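The Pinstripe Pile — Our October Mending Table

October 2024

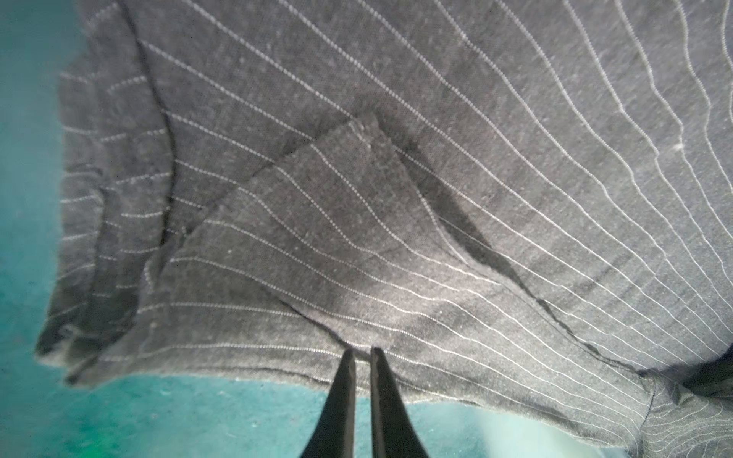
So the mending table is back! We took September off (too hot, too many birthdays) and I think everybody missed it, because the bags were already lined up inside the door at Drornside when I got there to unlock. We had 52 pieces handed in this time, and a good share of it was office clothes. Gray, gray, navy, gray. I love gray, so you'll hear no complaints from me.

I said I'd put the gallery up the same week and then I got a cold, so sorry about that. Pinstripes go first, mostly because so many of you asked me about them on the way out. The rest of the pictures are still on Kátia's phone and will go up underneath once she sends them over.

About the charcoal one

Charcoal with thin white stripes, and if you get up close each stripe is a row of tiny dots. I'm a sucker for that kind of stripe. From across a room it looks like one plain chalky line, and then you bend down to thread a needle and it's all little dashes and specks. It does make your eyes swim after an hour, so take breaks and look out the window.

Stripes are bossy when it comes to mending. Fold the cloth the least bit off and they go running away at some other angle, and any patch you put on crooked is going to show from the parking lot. Ivone Vieira's trick is to pin the patch along one stripe first, only one, and let the others fall where they want. I've tried it both ways now and hers is better (don't tell her I said so, she's already impossible).

Dark cloth and lint. Oh boy. Every bit of white fluff in the building finds its way onto charcoal. Go over it with a roller before you sew and again after, or you'll stitch the fluff right in. I've done that. I had a pair of black pants with a white hair sewn into the hem for 3 years.

And raw edges — please look for them before you wash! If a piece has started to fray at a point or a corner, the washer will only make it worse. A quick zigzag or a few whipstitches by hand will hold it till you have time to do it properly.

What we worked on

Mostly hems. Ekow Asamoah did nothing but hems all afternoon and was perfectly happy. Kaiwen Jiang took on linings, which I won't touch, and got through a whole stack of them while the rest of us were still arguing over thread colors. For anyone matching charcoal at home: go a shade darker than you think. The medium gray looked fine on the spool and then practically glowed once it was on the cloth.

Valquíria Andrade brought her own iron, the heavy one, and a damp dish towel to press through. Wool blends get shiny if you put the iron straight on them, so use a towel or an old pillowcase. Press from the inside when you can. Lift the iron and set it down again instead of pushing it along, or those nice straight stripes will go wavy on you.

Bits and pieces

The button tin is getting low on the small dark four-hole kind. If you've got spares in a drawer, bring them.

There's a navy scarf and one left glove still on the hook from last time.

Scraps go in the Tivetti box, the tall one by the sink, and please keep the stretchy stuff separate. Kátia Vasconcelos is saving anything striped for a quilt and she has 127 squares cut so far, all suiting. She wants it big enough for a double bed and she's not there yet, so if you've got an old skirt or a pair of pants past saving, she'd love them. Zippers out first if you can manage it.

Next time

We'll be back in the same room, doors open at 10. Bring scissors if you have good ones, because ours are getting sad. Parking is easier on the Zandwood side, and the bell still sticks, so push it hard or just knock.

If you dropped something off and haven't picked it up, it's folded on the shelf with your name pinned on it. A couple of the tags came loose, so have a look through the whole stack if you don't see yours right away.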